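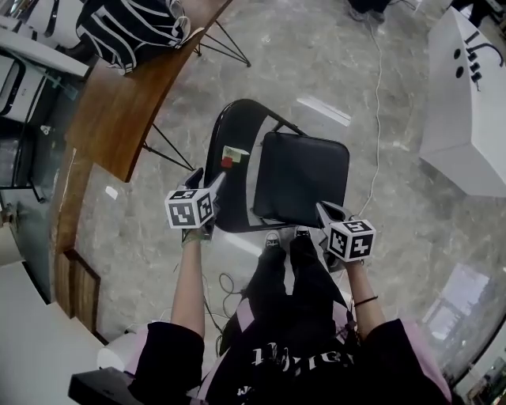 Chapter 2: The Folding Chair and Other Temporary Furniture

Category: Textbooks > Rooms and Furnishings
Wed 16 October | By the Stisent course team

A folding chair is furniture that has not made up its mind. It has a seat, a backrest and a place to put your feet under, like any chair, but it also has a second life as a flat object leaning on a wall. This chapter is concerned with both lives, and with the pinched fingers that lie between them.

The black folding chair that opens the chapter is a common type: curved backrest, square padded seat, rounded corners. The padding is a courtesy. How far the courtesy extends depends on the length of the speech.

2.1 Why rooms need chairs that go away

Consider the hall at Midano, which we will use throughout the book. On weekday mornings it is a dance floor. By evening it may be a lecture room, a supper room or a place where people disagree about parking. Permanent seats would settle the matter in favor of the lecturers, and the dancers would have something to say.

The hall owns 40 folding chairs. Its nearest rival, Fortin, owns 2000, and has given up an entire basement to them. Students often assume that storage is what happens to chairs after the planning is done. Fortin assumed so too.

2.2 Handling

Most people handle a folding chair in one of two ways. They attack it, or they negotiate. Both groups tend to hold it by whatever part is nearest, and the nearest part is often the one about to move. Before lifting, find the hinge. Keep your fingers away from it, stand close and look where your feet are.

Sections 2.3 and 2.4 deal with stacking and with carts. The Toris method of loading a cart, much admired on paper, has a section to itself.

Key terms: backrest, hinge, pad, pinch point, stack height

Before you read on, fold and unfold one chair slowly, and write down each place you put your hands.

We use cookies to remember which chapter you were reading. Accept | Manage settings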